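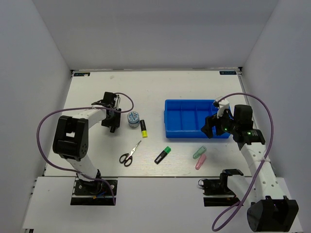

Gaser (robot learning method)

Gaser is a method for teaching two robot arms to tidy small objects on a table. It was developed at the Usalia laboratory and first described in August. The robot learns from recordings in which a person guides both arms — one complete tidying per recording.

Method

The typical task uses stationery, such as scissors, highlighters and pastel markers, together with a blue tray divided into compartments. Gaser first selects the object and then the arm that will take it. An earlier method, Skatura, made both choices in one step, and the arms often blocked each other.

Results

The model was trained on 1,328 recordings and tested in 197 trials with new arrangements of the objects. It made fewer collisions than Skatura, but thin objects lying close together remained difficult for it.

See also

Skatura
Gazi (data set)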